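Subject: Re: [theme-users] Header image squashed after moving to Undine 2

On the theme-users list, Daneshvar wrote:
> I switched our site from Clulon to Undine 2 last night and now
> the header image is squashed on phones. It looks fine on a
> laptop. I have cleared the cache twice. Is this a setting, or
> do I need to edit the style sheet? I would like to avoid a
> child theme if I can.
>
> Also, the menu has dropped below the logo and I can't get it
> back up.

It's a setting. Undine 2 gives the header a fixed height by default and Clulon didn't, so an image that was fine before gets squeezed on a narrow screen.

Go to Appearance, then Header, and change Height from Fixed to Auto. Save it, then load the page in a private window. If your host runs its own cache, it may hold on to the old style sheet for up to 60 minutes, so check again after that before you change anything else.

The menu is a separate problem. Undine puts it under the logo when the logo is taller than 54 pixels. You can upload a smaller logo, or turn on Compact Header, which scales it down for you. I used a smaller logo because Compact Header also hides the tagline and we wanted to keep ours.

You don't need a child theme for any of this. If you had custom CSS in Clulon, it doesn't carry over. Copy it out of the old theme's options page before you delete the theme. I forgot to do that on one site and had to get it back from a backup.

One more thing to check is the gallery block. On our site it went to 6 columns after the switch, and the thumbnails were too small to be any use. I set it to one column, and everything in it now comes out full width and not stretched. 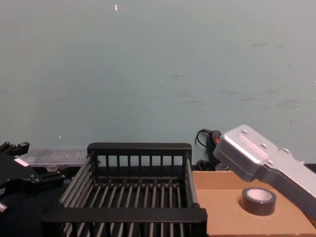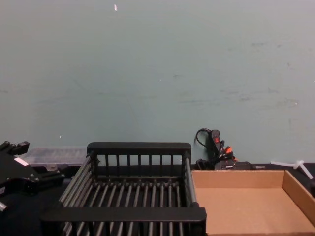 Same pale wall in both.

If the header is still wrong after the cache clears, post the address of the page and which plugins you have active. A slider plugin could be setting its own height.

Sekow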